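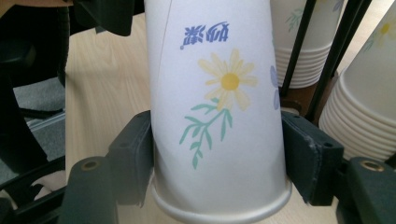 What does the hand-held gripper budget have to cover besides the grippers?
Finger pads, cables, table fittings and the things being picked up. In the last planning round these made up a larger share of the total than the grippers did, mainly on account of the pads.

The equipment plan for the Stalthorpe bench is now open for comments. It covers the paired hand-held grippers, the cup-handling task and the spares for both. Hacer Kırmızıgül holds the working copy and will take corrections until the order goes out in April.

Pads. The present line allows 4 sets per pair of grippers. A pad is replaced when the edge has worn far enough to change how it meets a curved surface, and paper cups show this sooner than rigid items do. A scuffed pad can stay in use if it still closes square. Please do not order singly from Vitard; the carriage on one set costs nearly as much as the set. Pads are to be fitted in matched pairs, left and right, and the date written on the bag the old ones go into.

Cups. Plain and printed cups are priced the same by our supplier, so the plan asks for printed. A cup is written off once the rim is creased or the side has taken a dent from the pads. The stock line is set at 15 sleeves and is charged to consumables, as before. Cup holders go under fittings. One wire holder per table is enough, with one spare on the shelf for the whole bench.

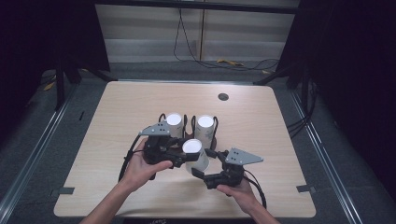 Page last changed: 4 Mar 2023

Two-handed work. Both grippers of a pair have to be in service for the cup task, so a fault in one stops the table. The plan therefore includes one complete spare pair, where the earlier draft had a single spare unit. Cordeiro and Prurix have both quoted. Cordeiro is dearer per pair but includes the top plates and mounts; Prurix lists them separately and gives a lead time of 90 days. The quotes are not comparable until the plates are added to the Prurix figure, and Hacer has asked for a revised sheet.

Cables. Each gripper needs its own, and the length should be chosen with the operator's arms at full reach over the table - the shorter type pulls at the connector. Spare cables are budgeted at 3 per table. Tape for table edges and floor runs comes out of general stores and should not appear on this order.

Not included: tables, floor rails, curtains and stands. These belong to the room budget and have a separate form. Requests for them sent in with the gripper order will be returned.

Comments should give the line number and the quantity wanted.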